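5 Running the task board demonstration on open days

This section covers the two-arm task board demonstration given to visitors. It assumes the cell has been installed and calibrated as set out in Section 3, and that the person running the demonstration has completed operator sign-off. For school groups, read Section 6 as well.

5.1 Before the doors open

Allow 58 minutes from power-up to the first demonstration. Most of this is warm-up and the joint check, which can't be shortened.

1. Check that the main isolator is off and the stop button at the visitor barrier is released.
2. Wipe down the white work surface with a dry microfibre cloth. Don't use spray cleaner inside the cell.
3. Place the task board on the surface between the two arms, button module to the left and dial module to the right. Use the carrying handles. Don't lift the board by the test leads.
4. Press down along the joins between the modules. The jigsaw edges should sit flush, with no step you can feel with a fingernail.
5. Turn on the isolator, then the Nimon controller. Wait for the steady tone.
6. Run the joint check from the Jerkum menu. Both arms move to the park position and stop.
7. Load the profile named Visitor. This limits arm speed and switches off the recording prompts.

Note: The Visitor profile doesn't carry over after a power cut. If the lights in the building go out, even briefly, load it again.

CAUTION: Keep hands and sleeves outside the side walls whenever the controller is on. The arms are mounted overhead and can move down without a sound at low speed.

5.2 Setting the board

The board needs to be in a known state before each group comes in. Set it by hand with the arms parked and the stop button pressed.

1. Move the slider knobs to the positions shown on the run card.
2. Set the lower toggle switch to Off.
3. Turn the dial pointer to the starting number on the run card.
4. Seat the test leads that the card calls for and leave the others as they are. Check that no wire loops across the dial.
5. Step back, release the stop button and select Ready.
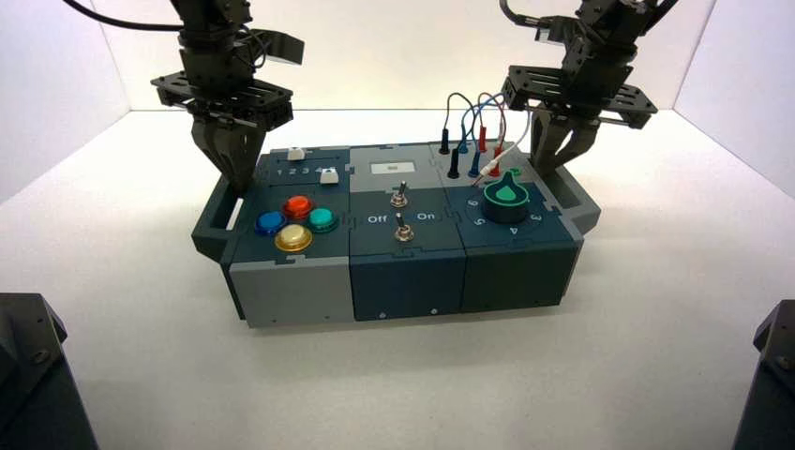 If the controller shows error 121 at this point, one of the grippers has not reported its finger position. Select Retry once. If the error comes back, park both arms, press the stop button and look for a cable that has pulled tight at the wrist. Don't run the demonstration on one arm only.

5.3 Running the demonstration

Groups are limited to five people at the barrier. Larger parties should be split, and those waiting can be shown the Mundau display in the foyer.

1. Tell the group what is going to happen before you start – sliders, buttons, switch, dial, then the leads.
2. Ask everyone to stand behind the yellow line. Strollers and bags stay behind it too.
3. Select Start. The left arm works first.
4. When the left arm has returned to park, let the group ask questions. The program holds until you select Continue.
5. Select Continue for the dial and lead tasks.
6. When both arms are parked, press the stop button before anyone approaches the cell.

The lead task is the one that fails most often. A plug that goes in at an angle will stop the program, and the gripper will hold its position. Select Release, wait for the fingers to open, then park the arm. Visitors generally like seeing this, so there is no need to hurry through it or restart the whole run.

Visitors may press the coloured buttons themselves after step 6, one person at a time. Stay beside the barrier while they do. The banana plugs are not for handling by visitors – the sleeves loosen and small parts go missing.

CAUTION: Never let a visitor reach for the board while an arm is holding at a failed step. Holding is not the same as parked.

5.4 Between groups

1. Reset the board as in 5.2.
2. Touch the back of each gripper. If it's too warm to keep a finger on, leave both arms parked for one full session and tell the front desk.
3. Write the result on the run sheet, including any error number.

5.5 Closing down

1. Park both arms and press the stop button.
2. Shut down the Jerkum menu first, then the controller, then the isolator.
3. Leave the board in the cell with its cover on. If it's going to another site, pack it in the Sombatkul case with the leads coiled in the lid pocket.
4. Hand the run sheets to Nermina Kneževič, who also holds the spare plugs and the key for the case.

Run sheets from the October open day onward use the new layout. Old pads can be used up as scrap paper.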